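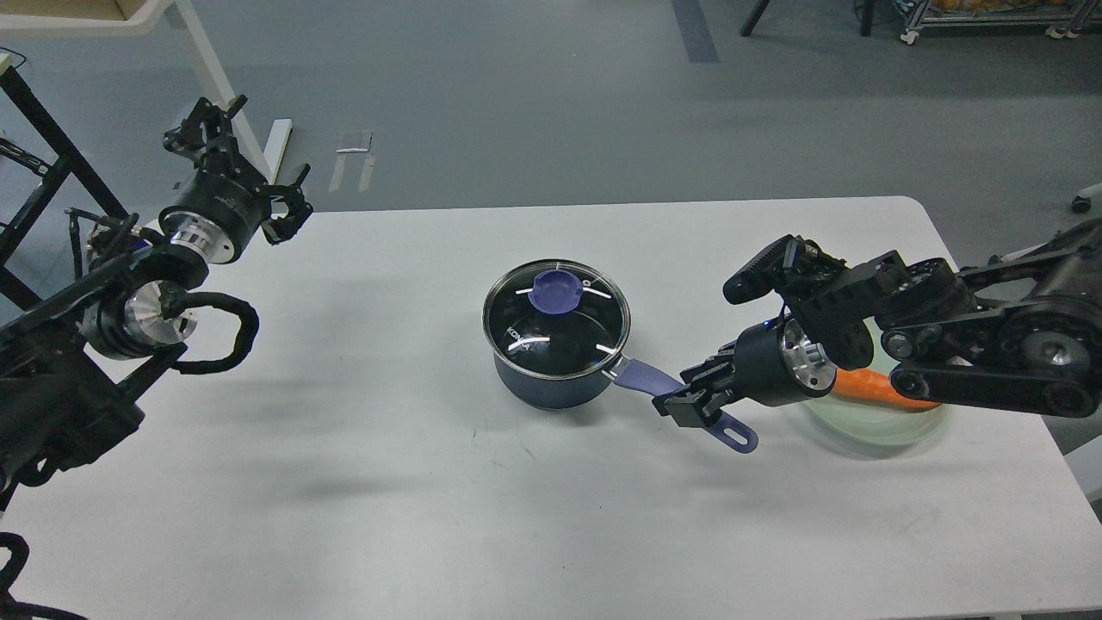 Saucepan with a glass lid.

I've been making soup in small amounts for most of this year, and I finally have enough notes to write it down. I live alone. For a long time I cooked soup the way my family did, in a pot big enough for eight people, and then I ate the same thing until I was sick of it and froze the rest in containers I never labeled. In August I cleaned out the freezer and threw away most of what was in there. After that I decided to only make as much as I'd eat in two days.

Cutting a recipe down is mostly division, but a few things don't divide well.

Salt is the first one. If a recipe for eight calls for two teaspoons, a quarter of that is half a teaspoon, and that usually works. Where I went wrong was with store-bought stock. A small pot boils down faster than you expect, and the stock gets saltier while it does. Now I use half stock and half water and salt at the end. The soup tastes fine this way. With a good stock you might want more of it, but the kind I buy is already strong.

Water is the second. A wide pot loses a lot of it in half an hour. A narrow one with the lid on loses very little. For two bowls of soup I start with 500 ml of liquid if the lid is staying on and add another splash if it isn't. I did get curious one evening and weighed my measuring cup full to the line, and it came to 497 grams, so the cup is good enough for soup.

Onions are the third. Half an onion is plenty for two bowls, and then you have the other half. I used to wrap it and forget it. Now I chop the whole thing, cook all of it in oil, and take half out before the liquid goes in. The cooked half keeps a few days in the fridge and goes into eggs or rice.

The soup I make most is red lentil. It's cheap and it doesn't need soaking. I cook the onion in a spoonful of oil for ten minutes on low, longer than most recipes say, then add a clove of garlic, half a teaspoon of cumin, and a little paprika. Then a third of a cup of lentils, rinsed, and the liquid. It simmers for twenty minutes with the lid tilted. I stir it more than I would a big pot, since there isn't much between the lentils and the heat and they stick. Lemon at the end. If I have a carrot I grate it in with the onion, and it pretty much disappears.

Potato and leek is the other regular. One leek, one medium potato, butter, the same amount of liquid. I don't blend it. I press a few of the potato pieces against the side with a spoon and that thickens it enough. I tried it with milk once and it split. I've since read that you should warm the milk first and keep it from boiling, but I haven't gone back to check.

I can't say I've figured out chicken soup. The good version starts with a whole bird and a big pot, and a single thigh in two cups of water gives you something thin. What I do now is brown the thigh well, take it out, cook the vegetables in the fat, and put it back in with the bone. It's better than it was. It's still not the soup I grew up with, and when I want that one I make it in the big pot and give some away.

Beans I buy in cans. I know dried ones are better. Half a can goes in the soup and the rest goes on toast the next morning.

A few notes on cost, because I kept the receipts for a while. There are two stores I can walk to. Butetti has better vegetables and sells leeks one at a time. Major is cheaper for lentils, oil, and anything in a can, and a 500 gram bag of red lentils from there lasts me several weeks. I go to Butetti for what I need that day and to Major once a month or so. I expected small batches to cost more per bowl, and they probably do, but I'm throwing away so little now that my grocery bill has gone down.

The other change is that I eat a wider range of things. When a pot lasted most of a week I stuck to the three soups I knew I could stand for that long. Now if one comes out badly it's only two bowls. I made a cabbage and caraway soup that I didn't like at all – far too much caraway – and it was gone by the next day. The peanut and sweet potato one surprised me. I thought it would be heavy, but with enough lime and some hot sauce it's one I'll keep.

For storage I use two glass jars with wide mouths. One bowl gets eaten right away and the other goes in a jar once it has stopped steaming. Lentil soup sets nearly solid overnight and needs a few spoonfuls of water when you heat it. Potato needs less. Anything with noodles I don't store, because the noodles drink all the broth, so I cook those separately and only for the bowl I'm about to eat.

Next I want to try split pea, which takes longer, and some kind of barley soup. I have most of a bag of barley and no real plan for it. If you have a barley soup that works for two bowls, leave it in the comments – I'd like one without beef if possible.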